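Compte rendu, réunion d'entretien du poste Makori
Vendredi, 9 h, atelier Sovora
Présents : Kibet Tanui, Victor Langat

1. Pinces
Le jeu des doigts de la pince gauche a été repris. V. Langat resserre les vis et contrôle le parallélisme avant chaque série. Prochaine révision à 2000 cycles ; le compteur en affiche presque 66 de plus que prévu au planning.

2. Bandes des doigts
Commande à passer chez Plonska. K. Tanui s'en charge.

3. Réglage sur objets souples
Essais de serrage à poursuivre sur mouchoirs en papier.

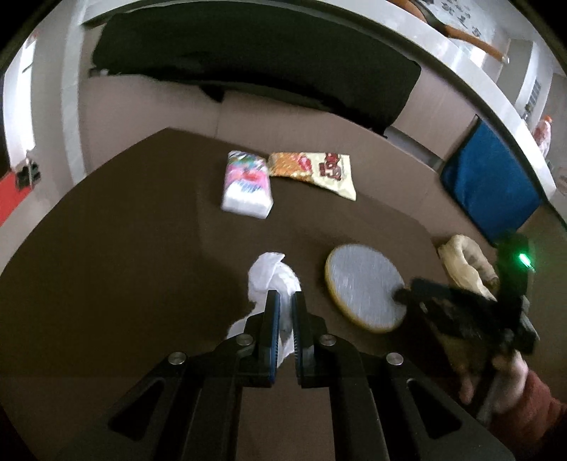 L'écartement retenu sera noté dans le cahier du poste. Force inchangée d'ici là.

Fin de séance à 9 h 40.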